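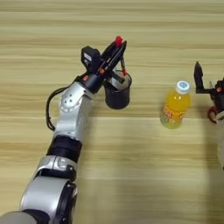 Head camera view, left arm holding the cup, bottle to the right of it.

Wrist camera adds nothing to cup placement success?
Posted by kelliven_lab, 22/01/2020

I am trying to reproduce the ablation in the Nishimura report, where adding a wrist camera to a head camera raised success on a cup and bottle task. I trained two policies on the same 400 demonstrations, one with both views and one with the head view only. Both score 9 of 10 on held-out starts. Learning rate, batch size and action horizon are as in the report. Has anyone seen the gap they describe?

Teguh Pasaribu
Ten trials per policy cannot show it. With 9 of 10, the 95% interval runs from somewhere under 60% to nearly 100%, so a real difference of 15 points would be invisible. Run at least 100 per condition, and interleave the two policies so that lighting drift is shared. Also check your start positions. If the bottle is always well clear of the cup, the head view is enough. The wrist view should matter when the gripper hides the rim. We saw a gap only after we split 1,415 trials by whether the rim was hidden at the moment of grasp.

druvik
Same here, no difference. I dropped the wrist stream and training got faster.

zomel_user
Check that the wrist images are reaching the network. Ours were all zeros for most of March because of a key name in the loader. Shuffle the wrist frames at test time, and if the score does not change, the policy is ignoring them.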